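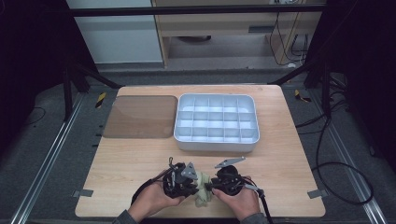 Stoltton 20-compartment organizer: review

The Stoltton is a white plastic tray divided into twenty compartments, five across and four deep. I bought it to replace a drawer of loose screws, washers and resistors, and it has been on the bench since October.

Construction. The outer wall stands up from the tray and the corners are rounded. The dividers are thin and molded in place, so compartment size is fixed. With 100 M3 washers in one compartment and 80 in the next, nothing crossed the divider when the tray was carried level. The dividers flex slightly under thumb pressure and return to shape.

Visibility. White interiors suit dark and brass parts. Clear and white nylon spacers are harder to pick out, and under a desk lamp the inner walls throw some glare. For those I use the Ornel flat tray, a translucent brown sheet with a shallow rim. It has no divisions and will not hold round parts if tilted, but small pale pieces show up well against the smoky tint, and it sits neatly beside the organizer.

Capacity. My last full count was 3,766 pieces, with four compartments left over. Filled, the tray should be lifted with both hands.

Cleaning. Warm water and a soft brush. Dust collects where the dividers meet the floor.

Drawbacks. No lid, no label strip, and the tray slides on smooth wood when lightly loaded. Adhesive feet fixed the last one.

Recommended for bench sorting. For transport, buy a lidded box.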